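Plidusex cell, Fetano bench: restart checklist after the gripper fault
Sep 12, 2026

1. E-stop, both buttons. PASS. Crisp click on each, and the arm stops dead. Love it.

2. Air pressure with the valve open. FAIL at first, PASS on retest. This was our fault! The fitting behind the Laranari regulator had worked loose, so the grip let go partway through a lift. New fitting on, held 70 psi for the whole test.

3. Grip hold test. PASS. 215 lifts, zero drops. Before the repair we never got past nine, so I'm thrilled with this one.

4. Speed limit in teach mode. PASS. Please leave it at the low setting until the Beltrán line has had its check too.

5. Cable and hose routing. PASS with comment. Nothing rubs at full reach, but I'd like one more clip near the base (and a spare in the drawer, please). 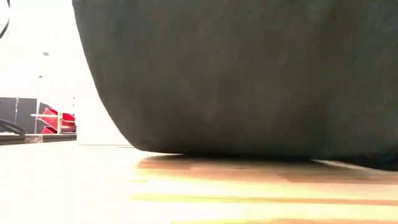 6. Drop zone marked on the floor. OPEN. The old tape has been peeling up since March. Fresh tape is on order and I'll lay it myself.

7. Fault log saved and backed up. PASS. Over 500 entries, and the pressure dips show up beautifully if you sort by time. Have a look, it's great reading!

Cleared to run at low speed. Item 6 must be closed before full speed.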